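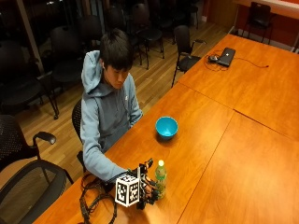
Bottle and bowl, evening session. Green cap, turquoise bowl, cables everywhere.

Can They Do the Dishes Yet? A Small Gallery

Hi again! A lot of you have written in since the February post asking the same thing in different words: can a machine put away my groceries yet, or clear my table, or restock the shelf at the store where I work? I've been chewing on that question for a good while now, and I have opinions (you knew that). So I'm doing one of my picture pages, except this time it's two pictures and a whole lot of me talking underneath them. Sorry, I got going and couldn't stop.

Short answer first, for those of you reading on your phone in line somewhere: some chores, sometimes, slowly. Long answer follows.

The one at the top is my favorite kind of chore to look at, and it's so plain you'd scroll right past it. There's a small plastic bottle on a table and an empty bowl a little way off. You pick up the bottle. You'd do that half asleep with a toddler on your hip. The young man at the table has his hand fitted into a mechanical one, all black links and joints, with its fingers down by the lower part of the bottle, and he's looking down at the tabletop the way I look at a needle I'm trying to thread. I love that look. It's the look of somebody thinking hard about something he hasn't had to think about since he was two.

The white cube on top with the blocky black squares is a marker, by the way. I got asked about those last time. A camera can find a pattern like that easily and work out which way the cube is turned, so it knows how the hand is tilted too. Cheap, a bit ugly, works great.

Now, why a bottle? Well, think about what's in your kitchen. Half of it is bottle-shaped! Dish soap, salad dressing, that hot sauce you bought on vacation and never opened. A small bottle is light and it tips if you bump it, and if it's see-through, cameras can have a terrible time deciding where the edges are. When we ran our own little trial in Dinddale (the shop-floor one, I wrote it up at length so I'll spare you), the arm was lovely with boxes. Boxes all day long. Then we gave it a tray of clear bottles and it went to pieces. It would close its fingers on thin air an inch to the left, very confidently, and then carry the thin air over to the bin and let go of it.

We logged 3,174 picks on that trial, and 585 of them needed a person to step in. I still don't know whether to call that good or bad. On a good morning I'd look at the number and think wow, that's most of them done! Then I'd remember that if I dropped or missed that many things at my old stockroom job I'd have been sent home before lunch. The machine doesn't get tired, sure. The person standing next to it waiting to step in gets very tired, and bored too.

And then you get to the soft stuff. 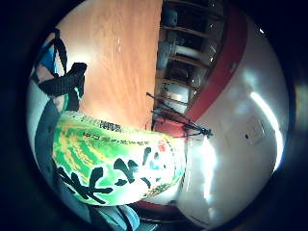

Anything in a bag or a floppy wrapper is where I'd put my money if you asked me what will hold this up the longest. A rigid box is the same shape every time you meet it. A bag of salad or rice or chips has a different shape every single time, and it changes again the second you squeeze it. Grab it too lightly and it slides out. Grab it too hard and you've got crushed chips, or a split seam and rice in every corner of the aisle. People do a clever little thing with bags, where they gather and shift their fingers until the weight feels settled, and we do it so fast we don't notice. I sat in my kitchen one night picking up the same bag of frozen peas over and over to work out what I was doing. I could not tell you. My thumb just knows.

The folks at Rekovix have a bin full of nothing but soft packages that they throw at every new gripper, and they were kind enough to let me have a go with it when I visited them in Hamel. I was terrible! I drove the thing by hand and managed 6 bags before I wanted to lie down on the floor. Driving one of these yourself is the quickest cure I know for thinking it ought to be easy. Your eyes are in one place, the fingers are in another, and there's no feeling coming back, so you're basically wearing oven mitts and watching yourself on a tiny TV.

A few of you asked about the home side, so let me stick my neck out a little.

Clearing a table: closer than I thought a year ago, if the table has plates and cups on it and nothing weird. Leftover spaghetti counts as weird.

Putting away groceries: no. Not in my kitchen anyway, where the cereal lives on top of the fridge and you have to hold the pantry door with your foot.

Restocking a store shelf: depends on the shelf. Straight rows of cartons, yes, I've watched it happen in Vanholm, slow but steady. The chip aisle, see my whole rant above.

Laundry: please stop asking me about laundry. I've seen folding done and it was very pretty and I could have made a sandwich while it did one towel.

What has changed is the way people go about it. When I started following all this, somebody would sit down and write out rules for every move, and it fell apart the moment you turned the bottle sideways. These days there's a lot more showing and a lot less telling. A person does the chore over and over, hundreds of times, with different bottles and bowls and bags, and the software gets to soak in all of that. In Dinddale we started with 400 demonstrations for one single task, and I remember thinking that was plenty. Ha! It was fine right up until somebody moved the lamp.

I've got more on the lamp business coming, plus the trouble with lids (lids deserve their own page). If you work a stockroom or a kitchen and there's a chore you'd like me to go nosing into, send it over. Bonus points if it's sticky.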